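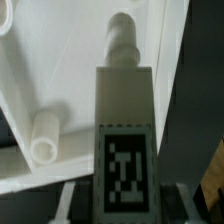
Peg and Block: What We Made and What We Learned

Our project started with a puzzle that Verna Pennington's little cousin had given up on. It was one of those fitting games where every piece has to go back to its own place, and half the pieces looked so much alike that he couldn't tell which was which. We thought we could make a friendlier set – one where every block has something to hold on to and its own mark to match – and that is how the set we named Elton came about.

We spent more time on the shape than on anything else. Przemysław Zieliński wanted plain square blocks (easy to draw, easy to stack), but we kept coming back to a body with a bit of a taper, so that it looks settled when it stands upright. The peg on top is a white cylinder with a rounded shaft, and it has a slightly wider collar where it meets the flat top of the block. That little collar took us three tries to draw, and we are fonder of it than we probably should be!

We kept the block itself a pale, matte gray. We had talked about bright colors at first, and Verna even painted a sheet of samples one Tuesday, but the marks were what we wanted people to look at. Each mark is a black square with a pattern of light cells inside it, a little like a crossword that someone has filled in the wrong way round. On the one shown, part of the pattern looks like a letter T next to an upright bar, and our classmates took to calling it "the T block" without any prompting from us. We liked that so much that we dropped our plan to number the set.

Trying it out was the best part. We asked 6 classmates to sort the blocks by their marks, first at their own pace and then while chatting with us, and we wrote down whatever they said. Most of them picked up a block by the body and left the peg alone, which surprised us after all that fussing over the collar. Two people asked for larger marks, and one wanted a mark on every side so that she wouldn't have to turn the block.

If we carry on in July, we would like to try a shorter peg and a bigger mark, and Przemysław still has his drawings for the square version.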